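I wrote in September that the sorting bench would be finished before the cold came. It is not finished, but the part that matters to me is working now, so I give a short report.

The grip force was the big problem. My first springs came from a drawer in the Usano workshop, and they were made for something much heavier. Abundio Orozco let me use his small lathe and we turned new bushings, 5 of them, because the first two I ruined. After this the fingers close softly and come back by themselves – before, I had to push them open with my thumb.

Small things are the best exercise for a parallel gripper. Beads roll, and a thin post turns when you touch it.
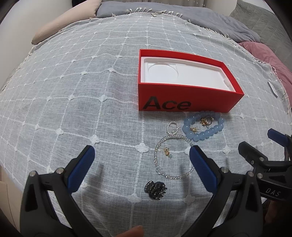 Blue pads on the fingers, and jewelry on the bedspread.

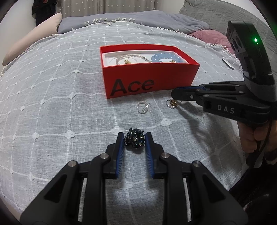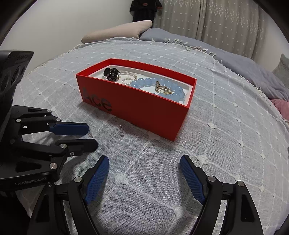 For the arm at home I still use the old Prieto controller. It loses its zero position after 55 or 60 moves, and I must start it again by hand. Cayetano Vidal thinks the encoder cable runs too close to the motor wires. I moved it to the other side of the column last night and did not test it yet.

My next job is the base plate. I would like to cut it from thicker material, but the saw in the workshop is reserved until the holidays. If somebody has a good drawing for a plate with four leveling feet, please write to me.

Last updated: December 2018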